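Fotness Packaging Labels, text transcriptions

Version 2, released October 6, 2021

Summary
Printed text from the outer faces of retail cartons, typed by hand and stored as UTF-8. The set was made for testing spelling checkers and hyphenation rules on short commercial text. Artwork, logos and barcodes are left out.

Contents
labels.tsv: 914 records, one per carton face
held_out.tsv: 114 records, same columns
notes.txt: typing rules and known errors

Columns
id: integer, unique across both files
face: front, back, side, top or base
lang: two-letter language code
text: the transcription, with line breaks written as \n
source: Uvix or Barros, the two collections the cartons came from

Typing rules
Capitals are kept as printed. Soft hyphens at line ends are removed and the word is joined. Fractions are typed with a slash. Text under a price sticker is given as [covered]. Where wrap or glare makes a word doubtful, it is followed by [?]. Records longer than 300 characters are split at the nearest full stop and given a new id.

Carton types
Flat rectangular boxes, upright boxes and sleeves are all included. Clear wrap was left on where present.
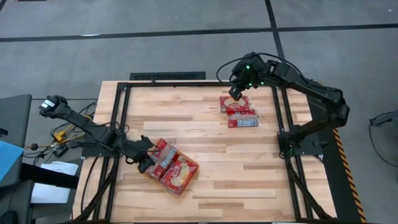 Known problems
Barros records from before March use a straight apostrophe throughout. The face column is unreliable for sleeves. Records with id below 100 were typed under the version 1 rules and still contain soft hyphens.

Loading
Read the files as tab-separated with quoting turned off. The Wullitz reader does this by default.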